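MESDALE – FOR IMMEDIATE RELEASE

February 3, 2021

Hämmerli to take over Jendik floor care round in Isevbridge and Mesdale

Hämmerli, the family cleaning firm based in Isevbridge, has agreed to take on the contracts and staff of Jendik, which has looked after shop and surgery floors in Mesdale for many years. Deal signed in December. Handover starts this month.

All Jendik staff keep their jobs, hours and rates of pay. Same faces, same keys, same start times. The Jendik name stays on the vans until the lease on them runs out, then it goes.

The joined-up firm will look after 110 sites across the two towns. Mostly small ones – dentists, bakeries, a vet, two libraries, the changing rooms at the Mesdale baths. No offices over three floors. Hämmerli has never wanted those and still doesn't.

"We get asked why we bother with small places," said Ultan Kavanagh, managing director at Hämmerli. "A bakery floor has to be right by five in the morning or they can't open. I like that kind of work. Jendik did it well and we didn't want to see it go to someone from a hundred miles off who would cut the visits in half."

Tiled floors make up the bulk of the round. Customers moving over from Jendik will see one change there: grout lines are to be scrubbed every month where up to now it was done when somebody complained. No extra charge for this until the current contract ends. After that it will be priced seperately and customers can say no.

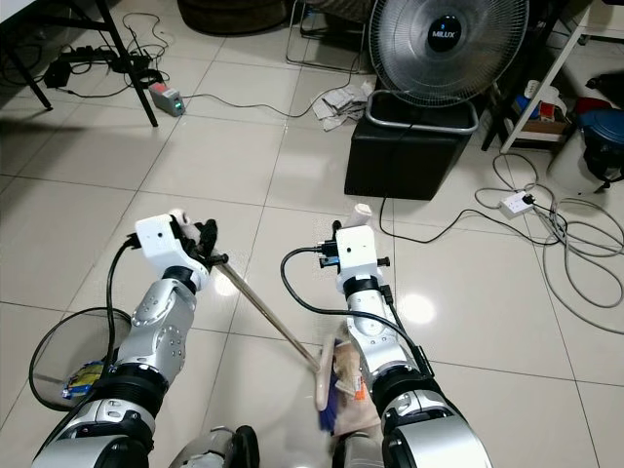

Evening visits stay as they are. Early visits in Mesdale move forward by half an hour at a handful of sites, and those customers have had a phone call already. If you think you should of had one and haven't, ring the Isevbridge office and ask for the rounds desk.

Invoices. Jendik customers will get a last Jendik invoice for work up to the end of the month, then Hämmerli invoices after that. New bank details will come by post, on headed paper, and not by email. Please don't pay anything on the strength of an email. If in doubt ring first.

Hämmerli is also taking the lease on the Jendik store in Mesdale, 900 square feet behind the old seed merchant's. It will hold stock for both towns, so that crews on the Mesdale side no longer drive over to Isevbridge for a drum of floor soap. Deliveries to the rear gate only please, the front is shared with the upholsterer and he needs it clear.

Two jobs are going as part of the change, both permanent, both based in Mesdale. One is an early shift supervisor, the other a part-time stores post, mornings. Driving licence needed for the first. Ask the office for a form or call in for one.

"It's been a hard year for a lot of our customers and some are still shut," Mr Kavanagh added. "Nobody on the Jendik books will be charged for a site that's closed. Tell us when you're opening and we'll do a full clean the day before – that's in the price."

Terms of the deal are not being made public.

ENDS

Notes to editors

Hämmerli cleans shops, surgeries and public buildings in Isevbridge and, from this month, Mesdale. It does not do carpets or outside windows.

Ultan Kavanagh is available for interview by phone, afternoons best. Requests through the Isevbridge office.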